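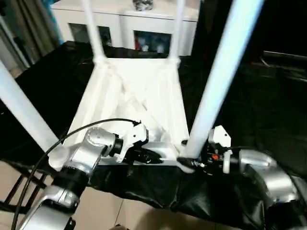
Harkow trailer valve programme: progress to 6/7/06

Prepared by Chi-keung Yu for Warraich

Bench testing of the Namix relay valve continues. Of 200 units received, 49 have completed the leakage test at 665 kPa.
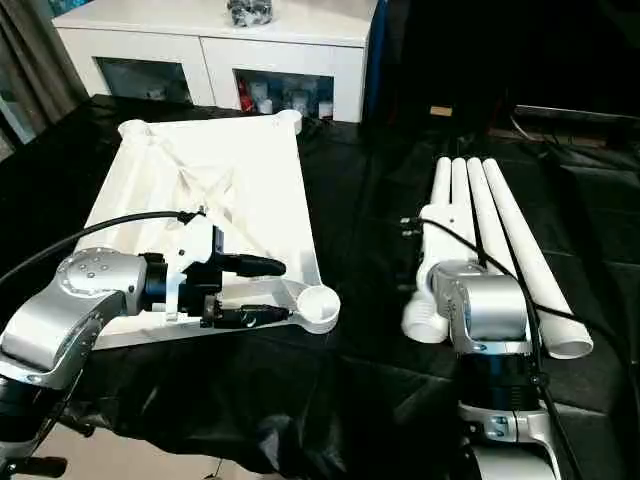 Three units leaked at the exhaust port and were returned to Zarari for new seals. Response times are within limits. Endurance runs of up to 2000 cycles start next.
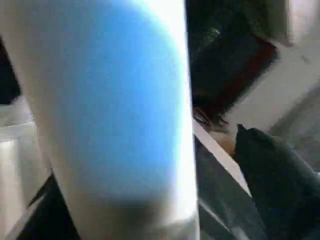

Spending is on budget. The cold chamber is booked for October.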